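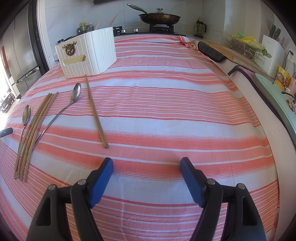 코랄 오렌지와 흰색 줄무늬 식탁보 위의 세로 홈 수저 보관함, 나무젓가락과 스테인리스 숟가락

헤닉(Henik) 세로 홈 수저 보관함 · 화이트

부엌살림을 오래 하신 분들은 아실 거예요. 그릇이야 찬장에 넣으면 되고 냄비는 포개면 되는데, 수저는 참 애매하지요. 서랍에 넣자니 긴 숟가락이 대각선으로 걸려서 서랍이 안 닫히고, 컵에 꽂아 두자니 키가 제각각이라 자꾸 쓰러지고요. 저희 그레스트브리지 살림가게에서도 손님들이 제일 많이 물어보시는 게 바로 이 수저 정리였습니다. 그래서 지난 7월부터 이것저것 들여다 써 보다가, 결국 가게 식구들이 다들 집에 하나씩 가져간 물건을 정식으로 소개해 드리게 되었어요.

겉모습부터 말씀드릴게요. 흰색 몸체 옆면에 세로로 홈이 죽 파여 있어서, 가스레인지 옆이든 식탁 위든 올려 두면 은근히 단정해 보입니다. 앞면에는 뿔인지 갈기인지 보는 분마다 말씀이 다른 금색 장식이 하나 붙어 있는데요, 처음에는 부엌에 두기에 조금 화려한가 싶었지만 며칠 지나니 이게 없으면 허전하겠더라고요! 아래쪽에는 네모난 카드 자리가 있습니다. 베이지색 카드가 끼워져 있고, 저는 여기에 '손님용'이라고 써 두었어요. 식구별로 나누어 쓰시는 분, 도시락용을 따로 모아 두시는 분도 계십니다.

무엇을 넣으면 좋을까요
나무젓가락, 손잡이가 긴 스테인리스 숟가락, 작은 찻숟가락까지 한데 모아 두기 좋습니다. 꼭 수저가 아니어도 괜찮아요. 파르바티 셰티 님은 티백과 설탕 봉지를 담아 쓰신다고 하고, 저희 가게 계산대에서는 영수증 뭉치가 들어가 있습니다(보기에는 그다지 아름답지 않지만요).

정리하실 때는 넓은 천을 한 장 깔고 수저를 전부 꺼내 놓아 보세요. 젓가락은 젓가락끼리, 숟가락은 긴 것과 짧은 것으로 나누어 늘어놓으면 짝이 없는 젓가락이 꼭 한두 개 나옵니다. 저희 집에서도 그런 젓가락이 나왔는데, 버리기 아까워서 화분 지지대로 쓰고 있어요. 나무젓가락 끝이 갈라졌거나 색이 짙게 변했다면 이참에 바꾸시는 게 좋고요. 씻은 수저는 물기를 완전히 말린 다음에 넣어 주세요. 나무 제품은 하룻밤쯤 채반에 펴 두면 마음이 놓입니다.

함께 두면 예쁜 것들
같은 줄에 진열해 둔 눈도브(Nundov) 줄무늬 식탁보도 많이들 함께 고르십니다. 코랄빛이 도는 오렌지색과 흰색이 번갈아 들어간 큼직한 천이라, 흰 보관함을 올려 두면 부엌이 한결 환해져요. 조리대에 넓게 펼쳐 놓고 쓰셔도 좋습니다. 식탁보는 별도 판매이며, 수저와 조리 도구도 보관함 구성에 들어 있지 않습니다.

손질하는 법
몸체는 부드러운 행주에 주방 세제를 조금 묻혀 닦으시면 됩니다. 세로 홈 사이에 먼지가 앉을 수 있으니 마른 솔로 위에서 아래로 가볍게 쓸어 주세요. 금색 장식은 거친 수세미로 문지르지 마시고 마른 천으로만 닦아 주시고요. 불 바로 옆에는 두지 마시고, 가스레인지에서 한 뼘 넘게 띄워 주세요. 카드는 종이라서 물이 닿으면 번지니, 몸체를 닦기 전에 빼 두셔야 합니다.

구매 안내
상품 번호: 566
색상: 화이트
구성: 보관함 본체, 이름 카드
이번 입고 수량: 99개
배송비: 2000원
(매장에서 직접 받아 가시면 배송비가 없습니다.)

써 보신 분들의 말씀
"젓가락 찾느라 서랍을 뒤지는 일이 없어졌어요. 남편이 수저를 제자리에 넣기 시작한 게 제일 놀랍네요." 라마이 로자나삭
"생각보다 장식이 눈에 띄어서 처음엔 벽 쪽으로 돌려놓았는데, 어머니가 오셔서 다시 앞으로 돌려놓으셨습니다. 지금은 그대로 두고 씁니다." 야쿠부 오케케
"홈 사이 닦는 게 조금 귀찮습니다. 그것 말고는 만족해요." 펨커 피서

포장을 뜯으신 뒤라도 쓰지 않으셨다면 교환해 드립니다. 선물 포장을 원하시면 주문하실 때 메모란에 '선물'이라고 적어 주시고, 카드에 넣을 이름이 있으면 그것도 같이 적어 주세요. 글씨는 저희 가게의 스리쿠마르 코티안 씨가 펜으로 직접 써서 끼워 드립니다. 주문이 몰릴 때는 발송이 하루 늦어질 수 있어요.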